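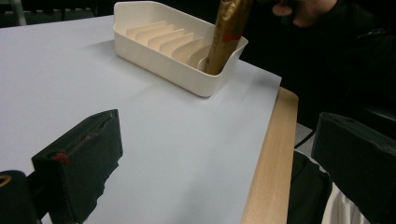 Annatjie Du Plessis
Project Lead, Meltville Oral History Archive

Progress report to the Worard Fund
April 18, 2023

Dear Themba Botha and colleagues,

When we last wrote, we promised you a searchable archive of recorded memories from the Meltville cannery years, and we promised it in a tone of voice I would like to take back. Most of it is on its way. The parts that are late are late for reasons I will set out below, in the order in which they annoyed me.

Recordings

We have now digitized 344 cassettes from the Swanepoel collection. The family told us at the outset that the tapes were all interviews. A fair number are interviews. Others are church services, a long stretch of a cricket match picked up off the radio, and one man practicing the accordion with great patience and no visible improvement over both sides. We have kept everything. The accordion is filed under "Music, local," and I stand by that.

Nine tapes had snapped or come off their hubs. Octavio Nina has moved them into new shells and recovered sound from all of them, though on two the voices drift in and out as if the speaker were walking around the house, and from the sound of the doors she may have been.

Transcripts

This is where we are behind. The plan assumed that the software would produce a first draft and that a person would tidy it. The software does not care for the Meltville accent and has strong ideas of its own about place names. Kesurdale came out as "curse a dale," "Chris Udall," and, in one moving passage about a flood, "cashew deal." Jacobus Nkuna now types the worst tapes from scratch, which he says is faster and better for his temper. We have 993 pages checked and ready. The rest should be done by the end of September, a date I have discussed with Jacobus and which he did not laugh at.

Permissions

Your last letter asked how we handle speakers who have died or moved away. We write to the next of kin at the last address we have, wait six weeks, and write again. Where we get no answer, the recording stays in the reading room and does not go online. One daughter refused, very politely, on the grounds that her mother had been rude about people who are still alive. I have listened to the tape. She was.

There is one open question I would like your advice on. Several speakers name cannery foremen in connection with short pay. The claims match each other, but the pay books are lost. Ľubica Skála, who is advising us on access, suggests releasing these interviews with the names bleeped. I worry that in a town this size a bleep is as good as a signature. We will hold them back until you have had a chance to comment.

Public events

The first listening evening went well once we found the right extension cord. We played 15 short clips, and the audience talked over most of them, mainly to correct the speakers. Octavio had the sense to leave a recorder running, so we came home with more material than we had brought. Two people asked to be interviewed properly. A third asked to be interviewed instead of the second.

Budget

Spending is within the grant overall. We are over on postage and blank shells and under on travel, as nearly everyone we wanted to talk to preferred to come to us and look around. I would like to move what is left in the travel line over to transcription, where it would buy Jacobus some help for the summer. The form for this is attached. It asks for the "transformative impact" of the change, and I have written "more typing."

Next steps

We will finish the transcripts, send out the second round of permission letters, and open the catalog to a small group of test readers before it goes public. The local school has asked for a set of clips for its history classes, and we are choosing ones with no swearing in them, so that will be a short list.

Please let me know about the travel money and the foremen. The foremen can wait a little. Jacobus would like to hear about the money.

With thanks,
Annatjie Du Plessis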